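Furkenthorpe Community Food Room
Interim report to the Illau Fund
Prepared by Albane Roussel, project lead
9/25/19

Purpose of this report

This report covers the second period of the grant for equipping the food preparation room at Furkenthorpe. It sets out what has been bought, how the fruit preparation station is laid out, what the first sessions showed, and what remains to be done. The first period (building work, drainage and electrical supply) was reported in May and is not repeated, except where an item was carried forward.

Items carried forward

Two items were open at the end of the first period.

The extractor hood was delivered with the wrong duct collar. Kundonier supplied the correct part without charge and the hood has been signed off by the building inspector.

The floor gully cover by the rear door was proud of the finished floor. It has been reset. The surrounding sealant has been renewed and the area is back in use.

Equipment purchased

All small equipment in the approved list has now been received. Cutting boards and knives were bought first, so that the preparation station could be used while the storage order was outstanding. The storage order, placed with Türkmen, arrived complete apart from lids for the largest tubs. The lids are on back order and cling film is being used meanwhile.

One substitution was made within the approved budget heading. The plastic boards originally specified for fruit were replaced with bamboo. Hacer Işık, who runs the preparation sessions, asked for the change after trying both types. The plastic samples moved on the smooth tabletop even with a damp cloth underneath, and they marked quickly under the large knife. Bamboo boards need drying upright between uses and must not go through the dishwasher. This has been added to the cleaning sheet.

Spending against the small equipment heading stands at 480 pounds. The remaining 50 pounds is held for the replacement of boards before the end of the grant.

Fruit preparation station

The station is used for citrus, apples and soft fruit. Citrus makes up most of the work, as oranges are the item we receive most regularly from the Illau depot. Each delivery contains 200 oranges. These are washed, halved and then either juiced or segmented, depending on what the lunch service has asked for.

Oranges are halved across the middle so that the segments are exposed on both faces. A wide blade is preferred to the small serrated knives used earlier in the year, which tended to wander in thick-skinned fruit and leave one half larger than the other. Halves are left cut face up on the board until they are moved to a bowl, which keeps the juice in the fruit and off the tabletop.

The board is placed directly on the table, with a deep white bowl to the right of it and the wooden dish racks on the left. The racks were moved to this side following a comment from Gaspard Sabatier at his visit: in their first position they stood between the board and the bowl, and people were reaching over the pegs with full hands.

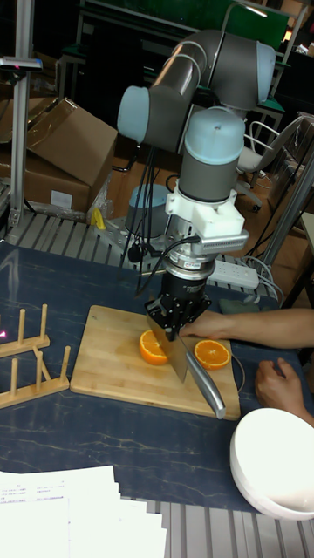

Findings from the first sessions

1. Bowl size. The deep bowl holds more than the shallow trays it replaced and does not spill when carried. It is heavy when full. Sessions now fill it to half depth and empty it more often.

2. Board size. The rectangular board is large enough for one orange at a time with both halves lying flat. It is not large enough for a second person to work on it, and the station is therefore treated as a one-board, one-knife position. A second board can be set up at the other table when a delivery has to be cleared quickly.

3. Table surface. The dark blue tabletop shows dried juice less readily than a pale one would. On two occasions sticky patches were found at the start of a session. The closing check now requires the surface to be wiped and then felt by hand, as looking at it is not enough.

4. Dish racks. The pegged racks are stable and easy to lift for cleaning underneath. The spacing of the pegs suits plates. Bowls sit in them less well and are dried by cloth instead.

5. Knife handling. The long silver handle is comfortable but becomes slippery with juice. A dry cloth is kept at the station for this. Anyone steadying fruit is instructed to keep fingers curled and clear of the blade -- the point is repeated at the start of each session and is printed on the wall card.

Waste

Peel and spent halves are collected separately from other food waste and taken by the allotment group next door. Lucienne Tessier has asked for the peel to be chopped before collection, as whole halves break down slowly in their bins. This adds time at the end of each session and the arrangement is on trial. If it proves too slow, peel will go into the general food waste collection, for which there is capacity.

Problems and delays

The back order for tub lids has no confirmed date. Ifeanyi Nnaji is in contact with Türkmen and will look for a second supplier if no date is given by the end of the next period.

The hot tap at the hand basin runs slowly. The plumber has attended once and replaced the isolating valve, with little change. A second visit has been requested. The main sink is unaffected.

Work planned for the next period

-- Fit a shelf above the dish racks for clean bowls.
-- Set up the second board at the other table and write its cleaning sheet.
-- Close the tub lid order or move it elsewhere.
-- Complete the hand basin repair.
-- Decide on peel collection with the allotment group.

No change to the approved budget is requested. Receipts for the small equipment heading are attached as Annex A and the revised cleaning sheet as Annex B.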